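Cube shelving: loading, baskets and fixings
Workshop and storage notes, Camstead
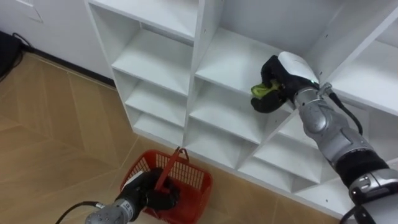
Page last changed: July

White board units with open compartments of mixed sizes go together quickly and are then loaded badly. The notes below apply to any unit whose lowest board rests directly on the floor.

Levelling. Check front to back and side to side before anything goes in. On an uneven floor, pack the low corner with plastic shims and trim them flush. Check the diagonals as well; they should agree to within 3 mm. A unit out of square puts its load on the dowels.

Loading. Heavy items go in the bottom row, centred over a vertical divider where the width allows. Wide compartments sag first. Keep tools, tins and books out of them and use them for textiles or paper goods.

Baskets. Measure the opening at the front edge and again at the back panel, and work from the smaller figure. Allow 26 mm of clearance in width so that fingers fit down both sides. Plastic baskets, like the red one on the floor, can be wiped out and don't scratch a painted board. Wire ones need felt on the runners. Fill a basket on the floor and lift it in afterwards — dragging a full one over the front edge chips the coating.

Exposed holes. Small screw or dowel holes at the board junctions can be left open or closed with push-in caps. Test one cap for colour first. The whites sold under the Stodine and Nekari names differ, and neither matches older Moffat boards.

Fixing to the wall. Anchor any tall unit with 2 brackets into studs. Plaster plugs alone are not adequate where children can climb.

Cleaning. Damp microfibre cloth, neutral detergent, dry straight after. Abrasive pads — including 2000 grit paper — will dull a gloss finish.

Corrections to Birutė Jankauskaitė at the Camstead workshop, Friday mornings.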